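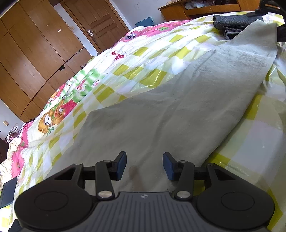
Yellow and white checkered duvet, with the pink border on the left side.

# Dog will not hold still for portraits on light bedding, and the coat comes out like a black hole

**Priit Avotiņš**

Hello to all. I photograph dogs of friends and neighbors, only as a hobby, for two years now. Next week I must photograph a black dachshund named Rafferty. He is eight years old and smooth coated, and his owner wants one nice portrait for the wall and several small ones for a calendar.

My problem has two parts. The first part is the color. When I put a black dog on something light, the camera makes the fabric correct and the dog becomes a shape without eyes. When I make the dog correct, the fabric is burned to white and any pattern on it is lost. The owner would like very much that he is photographed on a bed, as he sleeps on beds at home and is calm there. I understand the wish, but I am afraid of the result.

The second part is the movement. Rafferty is friendly, but he walks to me every time I go down to his height. I have maybe 18 pictures of his nose from our first meeting, and they are not sharp. I tried with a treat in the hand. Then he looks at the hand and not at the lens, and he licks his mouth in all of them.

My equipment is simple: one older camera body, a 50 mm lens with a large opening, and a kit zoom. I don't own a flash and I would prefer not to buy one now. The room has one big window to the north side. I can move the bed a little, but not much, because of the radiator.

What I want to know:

- How do I measure the light for a black short coat on a light background?
- Is there some trick so that he stays in his place for a few seconds?
- Is a patterned cover a mistake in any case, and should I ask for a plain one?

I have read the older thread about black cats, but there most answers said to use a flash with an umbrella, so it did not help me much. Thank you for your patience with my English.

---

**Siobhán Tierney**

Plain cover. Always plain. Gray if they have it. Patterns fight with the dog and you will spend your evening trying to fix it on the computer.

Also use cheese.

---

**Graham Naylor**

I don't fully agree about plain. I did a whole set of a black spaniel on a striped blanket and the family liked it better than the studio one. It depends how far the pattern is from the dog and how open your lens is. If you use the 50 at its widest, the part of the cover behind him goes soft and it looks like color and not like squares. The part under his feet will stay sharp, that's true.

For the movement, have a second person. You can't do both jobs. I had a client in Wirenby whose dog came forward every single time, and we only got the picture when her son sat on the floor next to me and squeaked a toy once. Once, not ten times. After the third squeak it does not work anymore.

Can't help with the metering, I just take several and pick one.

---

**Maeve Ó Súilleabháin**

Hello Priit. English is my third language, so we can be slow together. I have photographed dogs for the rescue in Bunstead for some years, and a large part of them are black, so I will try to answer all three of your points.

**The light.** Your camera wants to make everything into a middle gray. If the dog is small in the picture and the bed is large, it sees mostly the light bed and makes all darker, and then the dog is a black hole as you describe. Go closer, or use spot metering on the side of his face where the window light falls. On the coat itself the camera will try to make black into gray, so from this reading you must go down again. I usually go down a bit more than one stop. Make a test, look at the histogram, and watch that the right side is not cut off completely. A small burned area in the far corner of a duvet is no tragedy.

If your camera can save raw files, please use them. In a JPEG the dark coat has little information left, and when you lift it you get purple spots.

**The direction of the window.** For me this is more important than the numbers. A smooth black coat is a little like a mirror. It doesn't show its color, it shows the light that runs over it. If the window is behind your back, the coat is flat. Put the window at the side of the dog, and a little in front of him, so that his shoulder and his cheek get a soft shine. Then you can see he has muscles and a neck. On the other side you can hold a white board or hang a bed sheet over a chair. North light is very kind for this, so you are lucky with the room.

Look always for the small white point in the eye. If it's not there, turn his head or wait. A black dog with dark eyes and without this point looks absent, also when all the rest is perfect.

**The color of the cover.** Here I stand between the two answers before me. Pattern is possible, but think of two things. First, a strong yellow or green under the dog will throw its color up on his belly and his chin. On a black coat you see this less than on a white one, but in the shiny places you see it. Second, straight lines in the pattern show every fold. If the cover is checkered, pull it flat before he comes up, and again after he has turned himself in a circle. If the owner is attached to the pattern, make the wall portrait on something quiet and the calendar pictures on the cheerful one. In small size the cheerful one often wins.

**The staying.** He comes to you when you go down, so don't go down in front of him. Be there first. I sit on the floor with the camera already at my eye before the dog is let in the room, and for ten minutes I photograph nothing and look at nobody. He comes, he smells, he finds me boring. Then the owner lifts him on the bed and sits behind me.

For a dachshund please let the owner lift him up and down, and don't let him jump for the sake of the picture. At eight years the back is not to be played with.

The treat should not be in your hand. Give it to the owner, who keeps it directly above your head and then hides it. You have about one second where he looks up and closes his mouth, as he is listening. If he licks, wait until he has swallowed. Soft treats stick less to the lips than dry ones.

Shutter time: I don't go slower than 1/250 for a sitting dog. I would rather have ISO 1600 and some grain. And don't use the widest opening with the 50 if he looks straight at you, as dachshund noses are long and you will have the nose sharp or the eyes sharp. I use f/4 often. This means Graham's soft background becomes less soft, so pull the dog forward toward the foot end of the bed and let the rest of the bed be far behind him.

---

**Priit Avotiņš**

Maeve, thank you very much, I have printed this. I didn't think about the owner sitting behind me, we had her always at the side, and I see now in my pictures that he looks to the side. Graham, I will ask if her sister can come with a toy.

Siobhán, he is not allowed cheese, but I have asked what else he likes and it is boiled carrot.

I will write again when I have the raw files open.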